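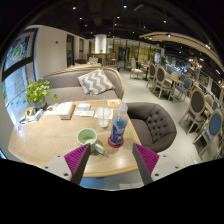 A green mug and a bottle of water on a café table.

Filed under: Campus Life / Advising & Careers

Altness has a new degree planner, and by now most of you have met it. It went live on a Saturday in September, at 6 a.m., which is when the registrar's office believes students are freshest. By noon the help desk had 310 tickets. A fair share of them came from seniors who had just learned they were nine credits short of graduating.

They weren't short. The planner, which is called Lostero and replaces the old paper worksheets, had trouble with transfer work. If you took statistics at a community college, Lostero filed it under "elective, other" and then asked you, politely and in orange, when you planned to take statistics. One chemistry major was advised to enroll in Introduction to College Life. She is in her fourth year of it.

The registrar says the transfer tables have been fixed for 2,365 students so far, with the rest to come before spring registration opens. Until then, a few things worth knowing.

Your paper worksheet still counts. If you and your adviser signed one last year, take it to the second floor of Nosach Hall and they will scan it into your record. Bring your own copy. The file room is being moved and half of it is in a hallway.

The "what if" button is safe to press. It shows how your credits would land in another major and changes nothing. The "declare" button sits right beside it, in the same shade of blue, and changes quite a lot. We understand a request has gone in to move it. We also understand that several accidental philosophy majors have decided to stay and see how it goes.

If you're applying to graduate or professional school this year, don't send the planner's printout as a transcript. It looks official — it has a seal — but admissions offices won't take it. Order the real one from the registrar and allow a week.

Drop-in advising has moved to the Claeys Library café while Nosach is being painted. Advisers are there weekday afternoons from 1 to 4, and each visit is capped at 36 minutes, a figure we've asked about twice without learning where it came from. Sign up on the clipboard by the register. Pencil, please. The pen has been replaced three times already this term.

Seniors with a graduation hold should go first and say so at the counter.

You are receiving this newsletter because you are enrolled at Altness or once were. Manage your email preferences or unsubscribe at any time.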